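Washing and Drying Denim

Turn jeans inside out before washing and close the zipper and button. Open zipper teeth wear the fabric next to them and can scratch the drum. Empty the coin pocket as well, where lint collects in the bottom corners.

Wash in cold water on a short cycle with a low spin. More than four pairs in a standard drum will not rinse properly, and detergent left in the seams dries as pale streaks. Dark and light denim go in separate loads for the first few washes. 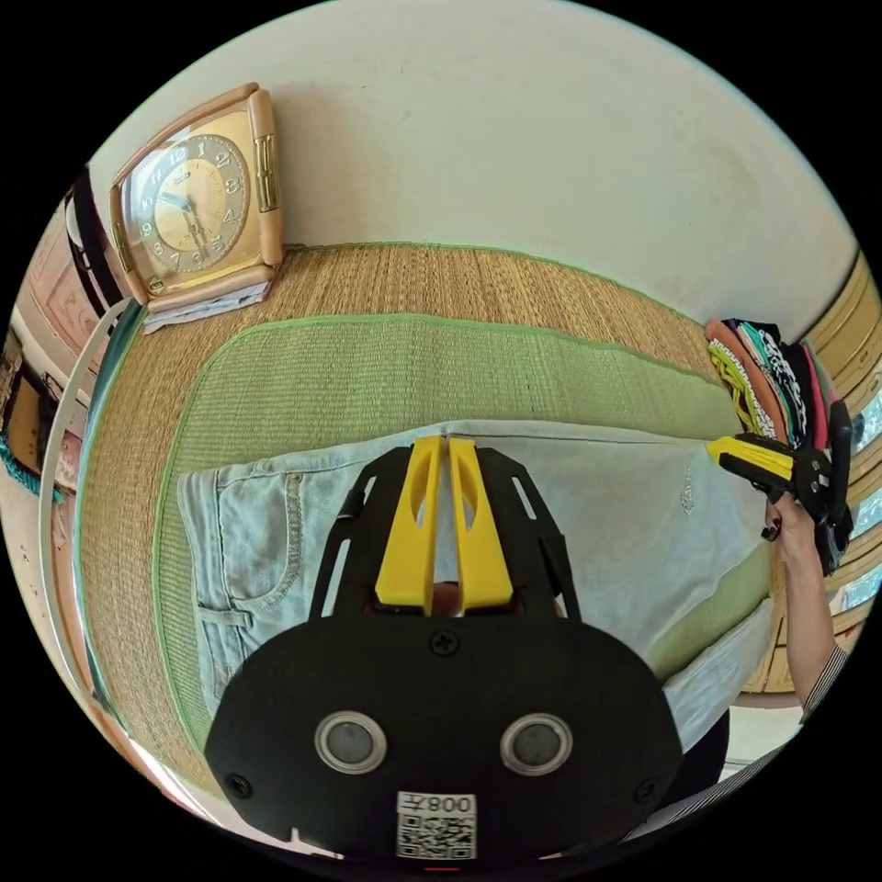
Before hanging, lay the pair flat and pull each leg lengthwise along the inseam, then along the outseam. Smooth the pocket openings by hand and straighten the waistband. A twisted side seam can be corrected at this stage while the cloth is damp; once dry it needs steam.

Hang by the waistband, using two pins at the side seams. Keep out of direct sun. Indoors, allow 26 hours for heavy denim and 14 for stretch blends. The waistband and fly dry last, so check those before folding.

If a dryer must be used, run it on low for 15 minutes and finish on the line. High heat shortens the life of elastic fibers.

Fold in half lengthwise with the back pockets outward, then in thirds from the hem. Jeans stored over the winter should be washed first, as body oils yellow light denim along the creases.

Filed under: Laundry. Text by Nuwan Matubbar, revised October.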